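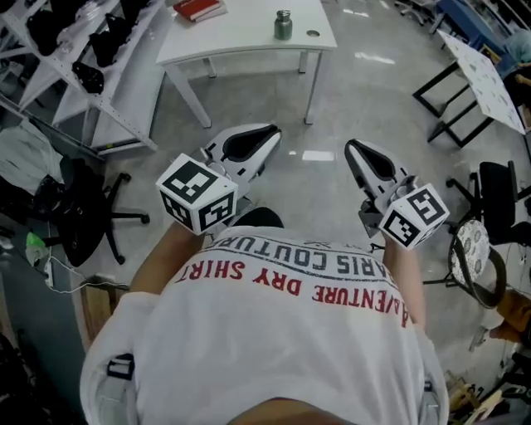

Field Ornithology, Unit 4: Swifts and House Martins at the Nest
Course handout, Mali Kemeys
Revised Feb 8, 2018

Read this before the evening visit to Barreto Street. Bring it with you, as the recording codes are on the last part.

4.1 Telling them apart

Students often mix up swifts, swallows and house martins in their first season. The swift is sooty brown all over apart from a pale throat, and looks black against the sky. Its wings are long and curved like a sickle. It does not perch on wires. If the bird is sitting on a wire, it is something else.

The house martin has a white rump, which shows well when the bird banks. The underside is white and the tail has a shallow fork. The swallow has long outer tail feathers (shorter in young birds) and a dark red throat.

Call is useful too. Swifts scream, mostly in the evening and in groups. House martins give a dry, short chirrup.

4.2 Nest sites

House martins build a cup of mud pellets under the eaves, with a small entrance at the top. They need wet mud close by, and in a dry spring building can stop for days. Old cups are often repaired and used again.

Swifts use holes in buildings, usually under tiles or behind a gap in the soffit. The nest is a shallow ring of feathers, grass and other scraps caught in the air, stuck together with saliva. From the ground there is normally nothing to see. You will find the site only by watching a bird go in, and that takes a second or two.

Swifts lay two or three eggs. The young stay in the nest for five to eight weeks, depending on the weather. In cold, wet spells the adults may feed far from the colony and the chicks can go without food for some time by becoming torpid.

4.3 The Erside colony

The Erside survey was started by Facundo Palma, who walked the terraces between the canal and the Nudach estate and marked every entrance hole on a builder's plan. We still use his numbering. Where a house has been re-roofed, keep the old number and add the letter R.

Most sites are on the north and east sides. The Carnis warehouse has the only group of boxes, fitted under the gutter on the yard side. Do not go into the yard. The boxes can be watched from the pavement opposite.

4.4 Method for the evening watch

Visits are in June. Start one hour before sunset and stay until it is too dark to see the roof line. Stand at least 3 metres from the wall, with the whole roof edge in view. One person watches and the other writes. Change over every half hour.

Record each event on its own line with the time, the site number and one code:

E bird enters
L bird leaves
B bird touches the hole and flies off (banger)
S screaming party at roof height

Bangers are mostly young, non-breeding birds. They do not prove nesting, so never turn a B into an E because you think it probably went in.

4.5 Reading for next week

The chapter on aerial feeders in the course reader. Make notes on why swift numbers counted over a lake tell us little about the local breeding population.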